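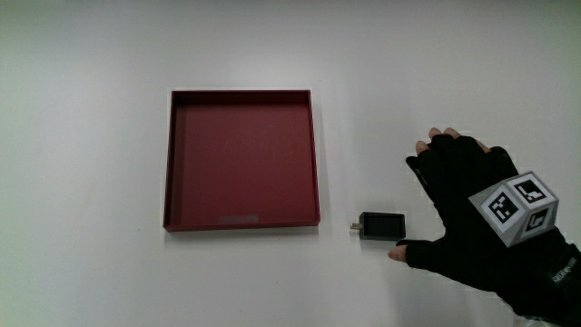 Opinion > Around the House > Small Things

I have come to believe that every household needs one tray with nothing in it. I don't mean the junk drawer, and I don't mean the lovely bowl by the front door that started out for keys and now holds a dead torch, 5 rubber bands and a takeaway menu from Gemthorpe. I mean a plain, shallow tray with a bit of a rim, in a colour you can spot from across the room, and it should be empty every night when you go to bed.

My quarrel is with the little electronic bits. You know the ones — the adapters, the plugs, the stubby black things with a metal end that came with something you no longer own. A Saturday spent looking for the right one is a Saturday gone, and I have given up more of them than I'd care to admit to my neighbours.

The organising catalogues will sell you a cabinet for this. Prultano has one with 30 tiny drawers, and I did own it for two winters. I filled every drawer, labelled the lot, and never opened most of them again. A drawer lets you put off deciding, and I am a champion at putting off.

With a tray, the bits sit out where you have to look at them. You clear the table, you set the thing down in the tray, and before bed you choose: back with its mate, or off to the recycling depot. It takes me two minutes, or longer if the kettle is on and I get to wondering what on earth it once charged.

My family thinks this is a lot of fuss over a tray, and they may be right. They do keep asking me where the chargers are, though, and lately I've been able to tell them.

Related items
The case for a bare kitchen table
Why I gave back the label maker
Panagiotou's hardware and the joy of a good bin
What to do with old cords in Dratunura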